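A Kitchen Built Twice

Last updated: January

The workshop at Arsenault occupies the ground floor of a former print works and is shared by 37 members, most of whom build furniture, repair bicycles or restore radios. Since last winter, one bench near the loading door has been given over to a different kind of work. Arsalan Gilani and Lilla Pálfi, both longtime members, are building a robot arm intended to open, empty and close the cabinets of an ordinary home kitchen.

The project is called Grillow. It has no outside funding. The arm was assembled from secondhand joints, printed brackets and a two-finger gripper that the builders designed themselves and have now revised five times. Its total cost to date, according to the ledger that Ms. Pálfi keeps in a school notebook, is a little less than that of a midrange table saw.

Mr. Gilani trained as a cabinetmaker and came to robotics through the hinge. For years he had fitted kitchens for older clients who could no longer reach their upper shelves, and he had grown dissatisfied with the pull-down racks and extended handles on offer. Ms. Pálfi writes scheduling software for a regional bus operator. The two met at a Saturday sharpening class and were sharing a bench before the end of the season.

Their first attempts were made directly on hardware. A test cabinet was screwed to the workshop wall, and the arm was sent toward it under manual control. The results were instructive and expensive. One bracket cracked in the first week, and a door was pulled from its hinges in the second. After the loss of a wrist motor, which took two months to replace, the builders agreed that the arm should not approach another cabinet until its movements had been rehearsed in simulation.

The simulator they adopted is a modest one, assembled by Ms. Pálfi from freely available parts and known in the workshop as Bitness. It runs on a desktop computer under the bench. Each virtual kitchen is generated with its own arrangement of walls, surfaces and cabinets, and the materials are assigned from a small library with little regard for taste. Marble may appear overhead. Handles may be purple. The intention is that the control software should learn to depend on the shape and position of a handle and disregard the color of the room.

Much of the work consists of looking through the eyes of the machine. The virtual camera is placed behind the gripper, and the builders review what it records at the start of each trial, before the arm has been asked to do anything.

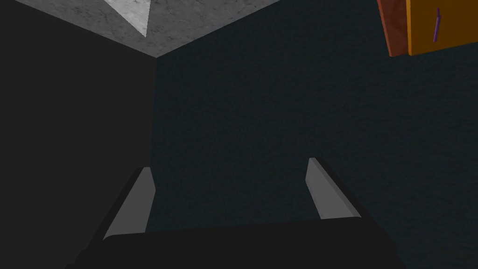
A simulated kitchen corner viewed past the open gripper, with an orange-fronted cabinet at upper right.

Views of this kind have shaped the design of the physical arm to a considerable degree. The camera must sit close enough to the fingers to judge a grasp, yet the gripper body then occupies part of the picture at all times. In tight corners the cabinet may be pushed to the margin or lost altogether. Ms. Pálfi has responded by adding a short search movement at the beginning of each trial, in which the wrist turns slowly until a handle lies near the center of view. Mr. Gilani, for his part, has shaved material from the gripper housing and moved the camera mount upward by the width of a thumb.

Lighting has proved the more stubborn difficulty. The early virtual kitchens were evenly bright, and software prepared in them performed poorly at the real bench, where the loading door throws strong daylight across one side and leaves the other in shadow. The newer rooms are often dim. A dark wall or a deep shadow now counts as normal working conditions, and the arm is expected to find its handle all the same.

In the most recent series, the software was given 121 virtual kitchens and reached the handle in nearly 90 of them. The builders regard the figure with caution. Contact with a handle is only the first part of the task, and the simulator's account of friction is, in Ms. Pálfi's words, "a polite guess." Thin vertical bars remain the hardest to grip, particularly when they are set at a slight angle. Wide horizontal pulls present few problems.

The physical cabinet is back on the wall. It is a plain birch box, fitted by Mr. Gilani with interchangeable fronts so that handles can be swapped in a few minutes. Trials take place in the evening, after the saws have been shut down, and a line of yellow tape marks the distance at which observers are asked to stand. An emergency stop button, salvaged from a packaging machine, is mounted at the corner of the bench — within reach of either builder.

Interest among the membership has grown. Vement, a small hardware supplier two streets away, has donated a box of discontinued handles, several of them curved in ways that neither builder had considered. These have been measured and added to the simulator's library, and copies will be screwed to the birch fronts once the sixth gripper is finished. Its fingers are to be longer at the tip and faced with a thin layer of rubber. Mr. Gilani has cut the molds and expects to pour the first pair before the end of the month.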